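Galerie: Greifen lernen aus der Hand

Seit dem Frühjahr sammeln wir im Projekt Skunach Vorführungen mit einem Greifer, den man einfach in die Hand nimmt. Kein Roboterarm, kein Fernsteuerpult, keine Schutzzone! Wer eine Aufgabe vormachen will, setzt sich an den Tisch und legt los, und die Kamera am Handgriff schaut dabei zwischen den beiden Fingern hindurch auf das, was passiert. Aus diesen Aufnahmen lernt unser Modell Godoy, welche Bewegung als Nächstes kommt. Später läuft es auf einem Arm mit denselben Fingern und derselben Kamera.

Angefangen haben Henrike Petersen und Savvas Michailidis mit 34 Vorführungen an einem einzigen Nachmittag, und schon die waren so schön anzusehen, dass wir beschlossen haben, eine Galerie zu machen. Inzwischen liegen 3,000 Vorführungen auf dem Server (ja, mit Komma, Savvas schreibt seine Ordnernamen englisch), verteilt auf 52 Aufgaben: einräumen, ausräumen, umsetzen, zuklappen, anreichen. Am meisten Spaß machen uns die Aufgaben mit Fächern. Ein Fach verzeiht wenig. Wer schräg ankommt, bleibt am Steg hängen, und wer zu früh loslässt, hat den Gegenstand quer liegen – beides passiert Menschen auch, und beides steckt deshalb in den Daten.

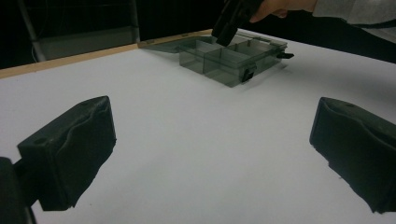 Warum nehmt ihr auch Durchgänge auf, in denen Menschen etwas verkehrt machen?

Weil das Modell sonst nie sieht, wie man aus einer schiefen Lage wieder herauskommt. Lizelle Modise hat zwei Fassungen von Godoy trainiert, eine nur mit glatten Durchgängen und eine mit allen, und die zweite setzt nach einem Fehlgriff viel häufiger neu an, statt stur weiterzudrücken.

Transparente Sortierbox mit offenem Deckel, alle Fächer leer. Eine Hand hält einen schwarzen, rechteckigen Gegenstand senkrecht über die hinteren Fächer, vorn ragen links und rechts die beiden Greiferfinger ins Bild.

Durchsichtiger Kunststoff war lange unser Angstgegner. Die Stege heben sich kaum vom Tisch ab, und Tiefenkameras liefern an solchen Kanten gern Unsinn. Constanza Zapata hat deshalb vorgeschlagen, ganz ohne Tiefenbild zu arbeiten und dem Modell stattdessen eine kurze Bildfolge zu geben. Wenn sich die Hand bewegt, wandern Spiegelungen und Kanten unterschiedlich schnell durchs Bild, und daraus lässt sich erstaunlich viel herauslesen. Wir haben 3 Bilder pro Entscheidung genommen. Mehr brachte in unseren Versuchen nichts, außer längere Rechenzeiten und einen sehr warmen Raum.

Das Ergebnis hat uns im Juli dann wirklich umgehauen. Die Fassung mit Bildfolge fand das Zielfach auch bei einer Box, die im Training nie vorkam, mit anderer Einteilung und anderer Tönung. Aishwarya Joseph hat den Versuch abends um halb acht noch einmal wiederholt, mit ausgeschalteter Deckenlampe, und es klappte wieder!

Offen ist noch der Deckel. Aufklappen geht gut, das Einrasten kleiner Verschlüsse dagegen selten, denn dafür müsste der Greifer spüren, wann es klickt. An Fingerpolstern mit Drucksensoren arbeiten wir gerade unter dem Namen Trumness, zusammen mit den Leuten von Pakik, die uns die ersten Muster gegossen haben. Sobald die neuen Polster ein paar Wochen durchgehalten haben, kommen die nächsten Aufnahmen in die Galerie.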